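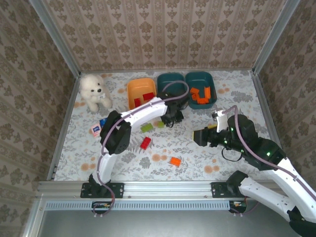
Red blocks in the orange tray, orange blocks in a teal one.

Pedemville Toy Library: Frequently Asked Questions

Who can join?
Anyone with an address in Pedemville or Brosercombe. You don't need a child. Several of our members don't have one, and they return things in better shape than the rest of you.

What does it cost?
$30 a year per household. Grandparents count as a separate household, however often they're at yours.

How much can I borrow at a time?
Up to 3 toys, for 2 weeks. A set counts as one toy, so a box of building bricks is one toy even after it has spread through four rooms and the car. 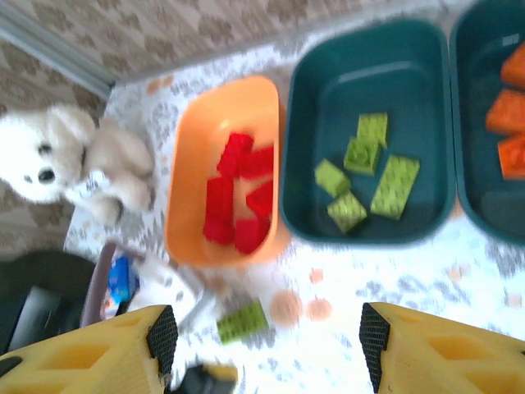 Puzzles are the exception and go out one at a time. We used to be more generous, and then two jungle puzzles came home from the same house thoroughly blended. Zdenka Ivanov spent a Friday evening separating the leaves and would prefer not to do it again.

What if we lose a piece?
Tell us. We have 1,137 toys in the catalog and very few of them are complete in the strict sense. Small losses are forgiven. If you lose the part that makes the toy work, we'll ask you to pay for a new one. 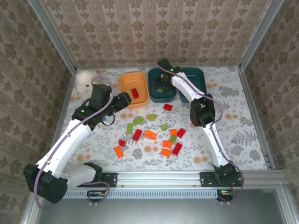

Do I have to clean toys before I return them?
Please. Warm water and dish soap will handle most plastic. Wooden toys get a damp cloth and should never be soaked, which we mention on account of the Liao train set. Stuffed animals don't go out on loan at all, however well you promise to treat them.

Do I have to sort the pieces?

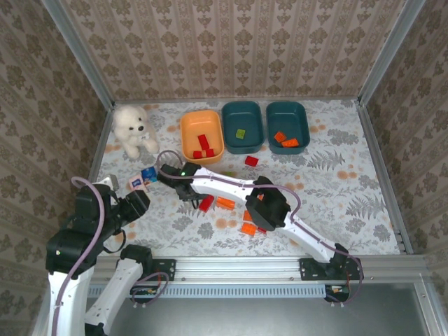
Sorting is appreciated but not required, and we have stopped being strict about it. Bags are fine, labeled bags are better, and a pillowcase with everything in it will get you a look. If you do sort by color, please check the floor and the table before you close the box. There is always one like the red block sitting on the tablecloth in front of its bin. And yes, a lone lime-green block may have a bin to itself.

Can I reserve something?
Yes, at the desk or by phone. The Bumaleck marble run has a waiting list that currently reaches into June. Chia-jung Chiu keeps the list and can't be bribed – people have tried banana bread.

Do you take donations?
Yes, if it's clean and safe. Nothing with a siren.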